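Home Diary Allotment Recipes Older posts

3 min read

22 October 2012

Fifty-seven jars! I counted them twice because I didn't believe it the first time, and then I had to sit down. The green tomatoes did for me in the end. I'd picked the lot before the frost got them, and once they're in the house you've got to do something with them, haven't you.

So, chutney. I used the Pawłowska recipe again, the one with the raisins and far too much ginger, and I still think it wants less vinegar than she says. I put in 380 ml where she asks for half a litre and it set beautifully. The second batch caught on the bottom while I was on the phone to Jihad Salameh about the seed order (he wants Ikico beans again, after the summer we had with them!) so that lot is a bit smoky. I've labelled it smoky. People will pay extra for that.
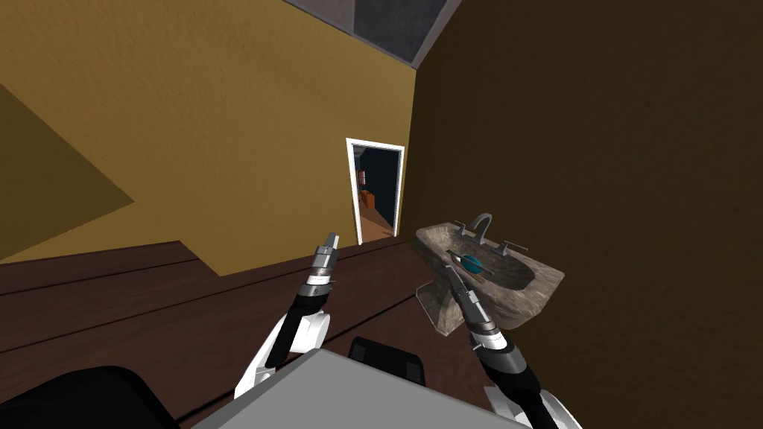

Mustard walls, dark brown on the other side, and something teal in the sink.

I'd been awake since five with the window rattling, so I was already a bit frayed by lunch. Walked down to Nellonitz for more lids and they only had the wrong size, the ones that look right until you get them home. Bought them last July and fell for it then too. Came back by the canal – very muddy, two herons, one of them extremely cross with me.
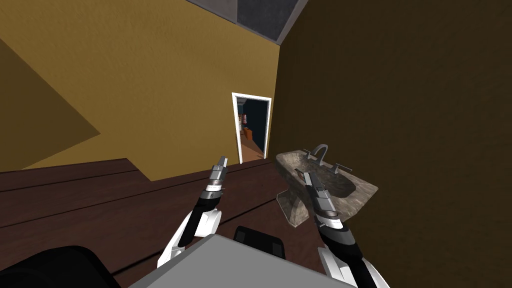
Then the afternoon went on onions. I've plaited what I could and the thick-necked ones will have to be eaten first, so it's onion soup until further notice. I've still got around 100 garlic cloves to get in the ground and my knees are already complaining at the thought. Jihad says leave it till November. Jihad said that last year and we ended up planting in sleet.

Plisis have put their postage up again, by the way. I was going to order fleece from them and now I'm sulking about it.
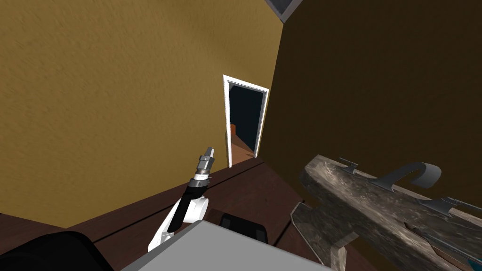
The doorway in the corner, with the dark room beyond.

Supper was cheese on toast with the smoky chutney. Needs a month, really, but I had it anyway. Must remember to ring about the water butt.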